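Section 4: Setting Up Your Audio Guide for the Charpentier Galleries

Welcome to Lidville, and to one of our favorite parts of the visit! The Skimulard audio guide covers all 24 rooms of the Charpentier, from the early portraits on the ground floor up to the big, strange, wonderful ceiling works under the dome. Setting it up takes only a few minutes, and then you can wander wherever you like.

Before you start

Pick up your player at the Verkside entrance desk. Check that the battery light is green. If it is amber, ask for another player, as amber means it won't last a full visit. You can use your own headphones if they have a standard round plug.

4.1 First-time setup

1. Hold down the side button until you hear two chimes.
2. Turn the wheel to your language. There are 11 to choose from. Press the wheel to confirm.
3. Choose a tour. "Highlights" covers the best-known rooms, "Full Collection" covers everything, and "Free Roam" lets you punch in numbers as you go (try this one if you've been before, it's great fun).
4. Put on the headphones and set the volume during the welcome message.
5. Hang the lanyard around your neck with the speaker side facing out.

Note: If you change your mind about the tour, hold the wheel down until the menu comes back. The player remembers the last stop you heard.

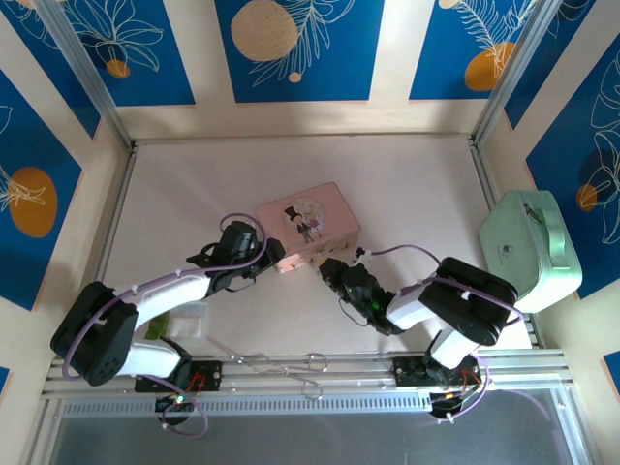
4.2 Playing a stop

1. Find the number on the small brass plate to the left of the painting or sculpture.
2. Enter the number and press the wheel.
3. To hear more, press the wheel again when the chime sounds. Many stops have a second layer with letters, studio gossip and the odd argument between critics. Don't skip these!

Stops on the ground floor start at 400. Sculptures in the courtyard have a blue dot on the plate and play without a number when you stand next to them.

Caution: Please look up from the screen on the spiral stairs. The steps are narrow near the center post.

Caution: Keep the player dry in the courtyard. The fountain throws more spray than you'd think on a windy day.

4.3 Saving your favorites

Press the star key while a stop is playing. All 1,326 works in the collection can be starred, including those with no recording.

4.4 Returning the player

Drop it in the tray at either exit. On Friday evenings only the Verkside exit is open, so head back that way before 8:45 p.m.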